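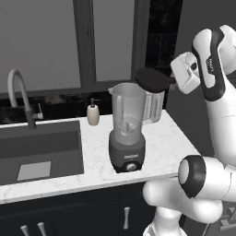
White robotic arm with the lid of a blender, grayscale.

Changing the host of a game show: what the viewers notice
Speaker notes, Wetbridge Television Days, 10 July 2026

Opening (7 minutes)

Good morning. Thank the hosts. Say that I worked as a script editor on the Sedmont evening quiz for four seasons, and that I saw one change of host from inside.

Ask the room: who remembers the first host of a quiz they watched as a child? Wait for the hands. Then ask who remembers the rules. Usually there are fewer hands.

Explain the show quickly for people from outside the region. Four players, one studio in Stullitz, 30 episodes in a season. The final round is played against the clock and the host reads all the questions alone.

The old script and the new voice

Our first mistake was to keep the script as it was. The old host spoke slowly and made a small pause before the right answer. All our sentences were written for this pause. The new host is a fast speaker, so the pauses became holes, and the sound editor had to close them one after another.

Play clip 1 (old host, the opening words). Play clip 2 (new host, same words). Do not comment between the clips.

After clip 2: we rewrote the opening in March, when 14 episodes were already recorded. They went on air with the old text. I still find it hard to watch them.

Mention also the player interviews. The old host asked about work and family. The new host prefers to ask how the players prepared, and the answers are much longer. We cut one question from round two to get the time back.
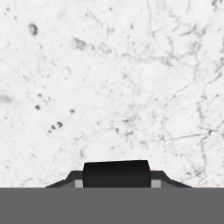
Letters from viewers

The Lapointe company, who produce the show, kept every letter and e-mail of the first weeks. I read over 40 of them myself. Almost all wrote about small things: the greeting, the jacket, the way of saying goodbye to the player who leaves. Two viewers wanted the old music back, although the music was the same.

Read the short letter from the blue folder. Leave out the address.

Some colleagues wished to answer every complaint in the program. I was against it. A quiz that talks about itself loses minutes from the game, and the viewers who had no complaint will start to look for one. 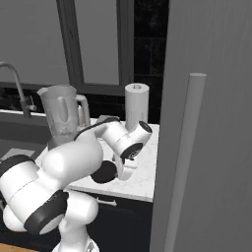
What we did was to give back the old goodbye. The new host says it in a personal way, but the words are the same as before, and the letters on this subject stopped after a few weeks. I can't prove that one thing caused the other. Say this clearly, as there may be people from audience research in the room.

If there is time: the story of the pilot episode, when the final clock ran backward and the studio public clapped anyway.

Questions

Likely question: how much the new host is paid. I don't know and I would not say it.
Likely question: will the format be sold abroad. Send them to the Lapointe table in the foyer.
Repeat each question into the microphone before the answer, the talk is being recorded.

Leave the copies of both opening scripts on the table near the door.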